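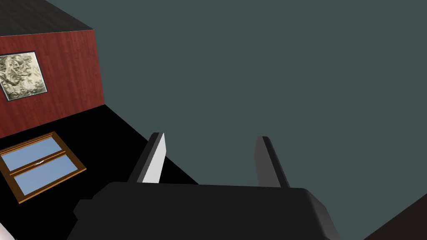
A reader from Trarach wrote in to say her grandmother dusted everything in the house with a single damp sock, top shelf to skirting board, and never owned a spray in her life. I love this, and I've been doing it all month. Old cotton sock, wrung out hard, hand inside like a puppet, and off you go! The trick is to rinse it before it looks like it needs it, otherwise you're only moving the grey from one shelf to the next.

So this month's page is all about dust, which we have plenty of in Flidville once the wind gets up in April and the paddocks are bare.

Fiddly things first

I used to go at anything carved or turned with a cloth and a lot of muttering. Now I keep a soft paintbrush in the drawer, the kind you'd use for window trim, and a second smaller one for the tight spots. Hold the vacuum nozzle a hand's width away with your other hand and flick the dust towards it. 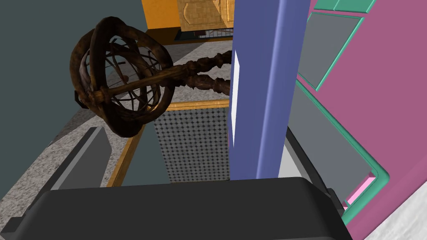 Go with the grain if it's timber, and don't be tempted by polish until every bit of dust is off, or you'll make a sort of paste in the corners (ask me how I know). A tiny dab of beeswax on a cotton bud does for the joins. Mine came from the hardware shop in Vurport, a 100 gram tin, and I've barely made a dent in it. Rub it in, go and have a cuppa, then buff with a clean bit of flannelette.

If there's old grime that won't brush off, try a barely damp cloth with one drop of dish soap, on the underside first. Dry it straight away. I lost the colour off a lovely little stool by being impatient about that part.

Trays, baskets and catch-alls

Everyone's got one by the door or on the coffee table, and the bottom of it is always disgusting. I tip mine out over newspaper, give it a wipe with warm water and a splash of vinegar, and let it stand on its end until it's bone dry. Felt dots underneath will save your tabletop, by the way. I bought a sheet of 70 and they've gone under pretty much everything we own, lamps included.
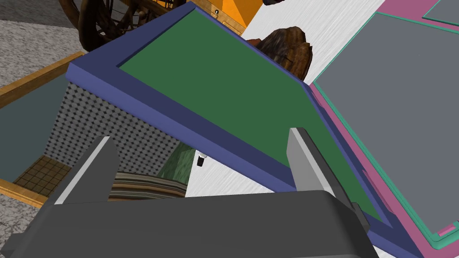
Sofas and rough walls

Pale fabric shows everything, so I vacuum ours with the brush head, arms and back first and the seat last. For stone or brick, leave the wet cloth in the bucket. A dry, stiff brush worked from the top down, with an old sheet along the floor, gets far more off. Kwofie make a long-handled one that saves the shoulders.

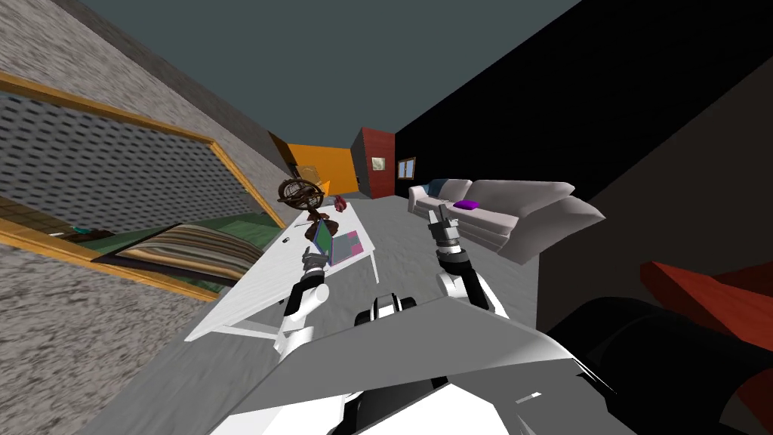

Should I vacuum before or after I dust?
After, and give it half an hour first so whatever you've stirred up has time to settle on the floor.

Next month, oven racks. Send me your worst.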